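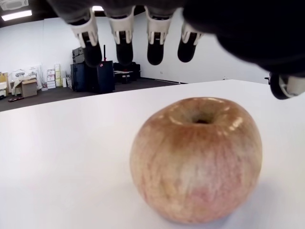

Arriaga, 9th August

CHAPTER 4
Storing Fruit Through the Winter

Before you read

Think of the last apple you ate. Do you know when it was picked? In many countries an apple bought in spring left the tree the previous autumn and has spent the months between in a cold room. This chapter looks at how that is done and at the older methods on which modern practice rests. You should already be familiar with the parts of the fruit (Chapter 2) and with the meaning of the terms respiration and ripening (Chapter 3).

4.1 The living fruit

An apple does not die when it is picked. Its cells go on taking in oxygen and giving out carbon dioxide, water and a little heat. The sugars and acids that supply this activity can no longer be replaced by the tree, and so the fruit slowly uses up what it holds. The flesh softens, the sharp taste fades, and the skin may begin to wrinkle as water is lost.

The purpose of storage is to slow these changes. Cold is the chief means of doing so. Most apples keep best a little above freezing point, although certain varieties suffer browning of the flesh if they are held too cold and must be kept a few degrees warmer. The air should also be moist. A dry store will draw water from the fruit even when the temperature is correct, and growers who have lost a crop in this way often find that the fault lay in the floor or the walls, which had been allowed to dry out.

Ripening apples also give off a gas called ethylene, which encourages other fruit nearby to ripen. A single overripe apple can therefore affect a whole box. The old saying about one bad apple refers mainly to rot, but it holds good for ripening as well.
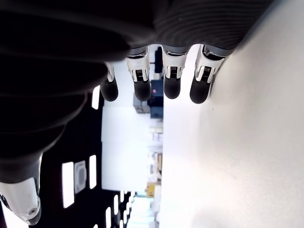 Early and late varieties behave very differently in store. An apple that ripens in high summer is usually at its best within days and seldom keeps for more than a few weeks. Late varieties are often hard and sour when gathered, and many are not considered fit for the table until January. Farmers in the Dirnero valley traditionally planted both kinds, so that a household could eat fresh fruit from the end of summer until the following spring.

4.2 A village store

The fruit store at Nivmont, on the northern side of the valley, was dug into the hillside by the families of the parish and remained in use for 74 years. It consisted of a single long room with an earth floor, a stone roof covered with turf, and two doors set one behind the other to keep out warm air. Sixteen slatted shelves ran along each wall. In a good year the room held 2,000 trays of apples and pears, the pears being placed nearest the entrance because they were the first to be taken out.

Macario Jaramillo, who kept the store in its later years, left a notebook in which he recorded his work in the cold months. The following passage is typical:

"Opened both doors after dark and shut them before sunrise. Wetted the floor at the far end. Took out nine soft ones from the lower shelves and moved the pears forward. Smell is good. The mice have been at the door again."

Three points in this passage deserve attention. The doors were opened at night, when the outside air was coldest. The floor was wetted in order to keep the air moist. Soft fruit was removed by hand, shelf by shelf, before it could spoil the rest. Each of these tasks has its equivalent in a modern cold store, where they are carried out by cooling plant, humidifiers and regular inspection.

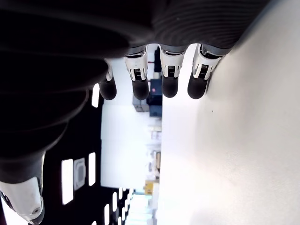 The notebook also shows the limits of the method. In mild winters the room could not be kept cold enough, and Jaramillo twice records sending the whole of the remaining crop to the cider press at Vatus before it was lost. Svitlana Pasichnyk, in her study of the valley's orchards, argues that such winters did more than low prices to persuade growers to pay for shared refrigeration. Her argument is examined in section 4.5, together with the accounts of the first growers' association.

Terms used in this chapter

Ethylene: a gas given off by ripening fruit.
Humidity: the amount of water vapour held in the air.
Keeping quality: the length of time for which a fruit remains fit to eat after picking.
Respiration: the process by which living cells release energy from sugars.

Section 4.3 begins with the harvest itself and considers how the day of picking is chosen.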